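So the Derero arm quit on us again this afternoon, and this time I think I know why. Short thread for anyone else running one in a kitchen.

It's the cable. Ours runs down the outside of the arm, tied on as it goes, and we left way too much slack up near the far end. When the wrist turns past a certain point the loop snags and the thing throws a joint fault.
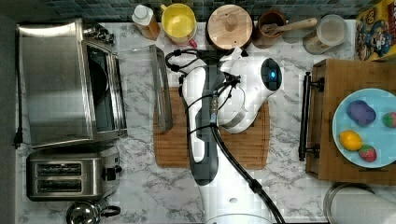
Kaltemthorpe test kitchen, toaster oven door open, cables doing their thing

We got 12 faults in one afternoon (!!) and I blamed the software for most of them. Sorry, software.

The part that bugs me is what happens after a fault. The gripper holds position for around 2 seconds and then the arm sags a little. Not great when it's low over something metal. 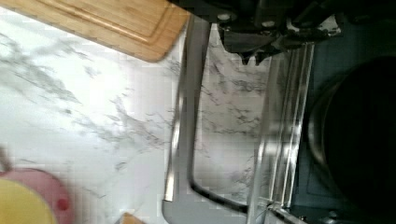 So for now the rule is hands off the counter until the brakes click, and the stove stays off, period.

Urquhart is sending 2 shorter cable sets. Until then I'm re-tying everything and running at half speed. If you've got a Derero with the old harness, go check your slack tonight!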